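# Chapter 5: Unit Packs and Shelf Counts

Most goods reach a store in nested packs. A pallet holds cases, a case holds bundles, and a bundle holds the pieces a customer takes to the register. Each level has its own code, its own count, and usually its own price. A clerk who records the wrong level makes an error that is easy to enter and slow to find.

This chapter covers the lowest two levels, the bundle and the piece. Pallets and cases were treated in Chapter 4. Returns are left for Chapter 6, except where they change the count on the shelf.

## 5.1 Terms

The *base unit* is the smallest quantity a store will sell. It is set by the store and may differ from the smallest quantity the maker packs. A pharmacy may sell one packet of tissues at the counter, while a supermarket across the street sells only the bundle. The goods are the same, but the base units are different, and stock reports from the two stores can't be compared until one of them is converted.

The *pack factor* is the number of base units in the next level up. If a bundle holds 12 packets and a case holds 400 bundles, the pack factors are 12 and 400, and the case holds 4,800 packets. Pack factors are always whole numbers. A report that shows a fraction of a base unit points to a wrong factor somewhere in the chain.

A *variant* is a version of a product that differs in print, scent, or color but has the same price and pack factor. Variants cause more trouble in small goods than any other feature. The maker may give every print its own code, or one code for all of them, or one code for the plain version and another for the seasonal prints. Pocket tissues are a common case.

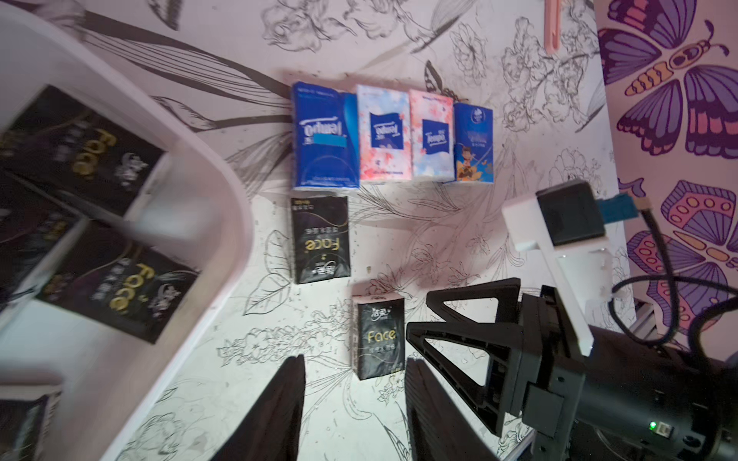

## 5.2 Counting Mixed Variants

Two methods are in general use.

**Pooled count.** All variants are counted together under one code. The method is fast and suits goods that customers treat as the same. It can't show that one print has sold out while another is sitting in the stockroom.

**Split count.** Each variant is counted under its own code. The method gives a true picture of demand by print but takes longer, and it fails when the clerk at the register scans one packet and keys in a quantity for the rest.

The second failure is known as *scan and multiply*. Suppose a customer brings five packets in three prints. The clerk scans the first and enters 5. The total on the receipt is correct. The stock record for the first print is now too low, and the records for the other two are too high. The errors cancel in a pooled report, so they often go unseen until the yearly count.

Doina Bošković's study of the Starnik stores compared shelf counts with stock records at 11 branches in August. Records for single-variant goods agreed well with the shelf. Records for mixed-variant goods did not, and the gap was widest at branches with one register - where lines are longer and clerks are more likely to key in quantities. The Daly method, described in Section 5.4, was drawn up in response.

## 5.3 Broken Bundles

A bundle is *broken* when its wrap has been opened and at least one piece removed. The remaining pieces must be moved to the base-unit code on the same day, or written off if the store does not sell single pieces.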